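Snack basket for the guest table – show me yours!
Forum: Home & Table > Small Spaces, Small Projects
48 replies, page 1

larkspur_lane
Original poster
Posts: 1,445

Okay, so I have finally done the thing I've been threatening to do since August and set up a proper goodie basket for when my nieces stay over. I put the good floral cloth on the side table, pushed it up to the wall, and now I am having way too much fun deciding what goes in!

The packages with cartoon animals are my favorites. There's a bear with round pink cheeks and a dinosaur with the sleepiest eyes I've ever seen, and the little sheep is sticking out its tongue. I want that one standing up at the front so it's the first thing they see when they come in.

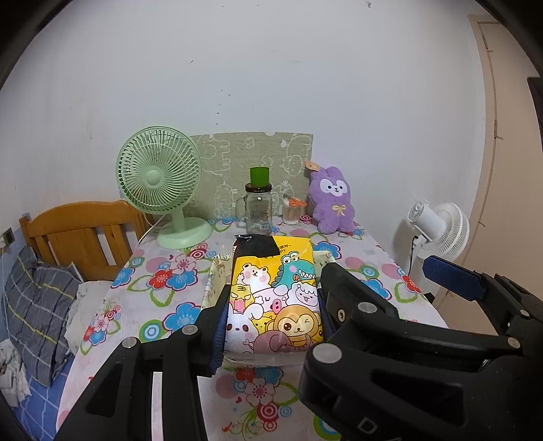

Posted by larkspur_lane, 7:40 pm

My question is how you all keep tall packages upright. The basket is fabric-lined with slanted sides, and anything light wants to slide down and lie flat. I'd also love ideas for what to mix in. Last time it was all sugar and my sister had words with me.

moroz_kitchen
Posts: 175

Oh I love this! The elephant at the bottom!! My kids would fight over who gets to keep the wrapper.

For the standing-up problem, I roll a dish towel and tuck it along the back wall, then lean the tall things on it. You can't see the towel once the basket is full and it gives you a bit of height too. It washes, it costs nothing, and when the visitors leave you have a clean dish towel.

quiltbarn
Posts: 3,382

Going to disagree with the towel. It eats up half the space in a small basket and then the kids pull it out with the first thing they grab and everything lands on the floor (ask me how I know). I cut a strip of cardboard the length of the basket and fold it in a zigzag. You get slots, the packages stand in the slots, done.

Also, please don't put the best one in front. Put it in the back corner! Half the fun for a kid is digging.

moroz_kitchen

The cardboard gets soft after a couple of visits though. I tried it with one of the bigger Hasby baskets and it was sagging by the second weekend.

quiltbarn

Then cut another strip. It's cardboard :)

Pekcombe_Jo
Posts: 212

Can I put in a word for flat things on the bottom first? I do guest baskets for a living, sort of – we let two rooms over the bakery in Pekcombe and each one gets a basket. Flat packets down, then pouches, then anything long laid on the diagonal across the top. The long thing holds down the stuff under it. After that the tall package goes in last and you wedge it against whatever is already there, no towel and no cardboard.

And mix in things that aren't food. A small pack of cards, hair ties, a pencil, a tiny notebook. Sisters can't complain about a notebook.

larkspur_lane

Jo, this is brilliant, I'm trying it right now! Everything out and starting over. I like the cartoon lining so much that I'm a little sad to cover it up, there are stars and a cake with a face in there and I'd like at least one side to show.

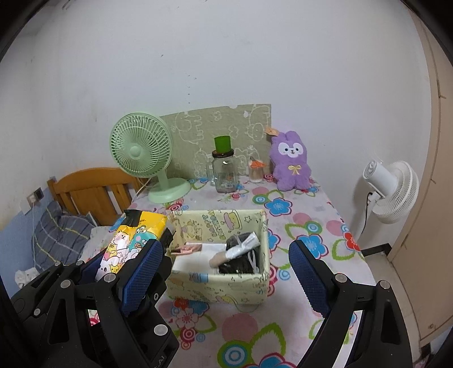 Flat stuff first, long one across, cartoon package next to the box

Pekcombe_Jo

Yes, just like that! You've got the diagonal going and everything. I'd try the black one over on the left on top of the flat white one and see which way you like better. With the black one on the right, that whole side gets a bit heavy to look at, and the pale colors of the box are so cheerful.

quiltbarn

I'd leave it on the right. If you move it you cover the white and then there's nothing light left at the bottom. But okay, I admit the diagonal is a good trick. I may steal it for the sewing room.

rilurico_mom
Posts: 61

Hi all, mostly a lurker, but I had to come in for this. Is nobody worried about the cloth? Little kids plus snacks plus a pretty floral tablecloth equals chocolate on the flowers in my house. I swap mine for an oilcloth whenever the grandkids visit. It isn't as nice to look at, I know.

larkspur_lane

It's a fair point! The cloth has been through plenty though – gravy, candle wax, a whole glass of beet juice one Easter. It goes in at a warm wash and comes out smiling. I'd rather have it out and used than folded in a drawer.

rilurico_mom

Beet juice! All right, you win, that cloth is tougher than mine.

moroz_kitchen

Back to the sugar question. I do half and half: one sweet, one salty, then roasted seaweed or rice crackers, and dried mango if I can find the kind that isn't coated in sugar. Mine will eat seaweed until it's gone and then ask for the mango. Little portions work better than one big bag, too. With a big bag one kid holds it and the other one cries.

Pekcombe_Jo

Seconding little portions. And if the girls are old enough to read, write each of them a note and hide it under the flat packets. Veerle Van der Linden, who had the bakery before us, did that for every family that stayed and we still get people asking about the notes.

larkspur_lane

Oh, the notes! I'm doing that. I have a stack of tiny envelopes left over from the seed swap and they would fit under there perfectly.

So the plan is flat things, pouches, the long one across, a note for each girl, and then the animals. Still deciding on front or back corner. I might put it in front for the first visit and make them dig the next time, if quiltbarn can live with that.

quiltbarn

I can live with it. Post a picture when it's full!

tin_and_twine
Posts: 19

Where did you get the box? I've been looking for one in a pale color with a fun print and all I can find is gray or navy.

larkspur_lane

It came from a neighbor who was clearing out a nursery, so I don't have a shop to send you to, sorry! Try the kids' storage shelf and skip the regular closet stuff, the prints are a lot more cheerful there. Bring a tall package along and check that it stands up before you pay.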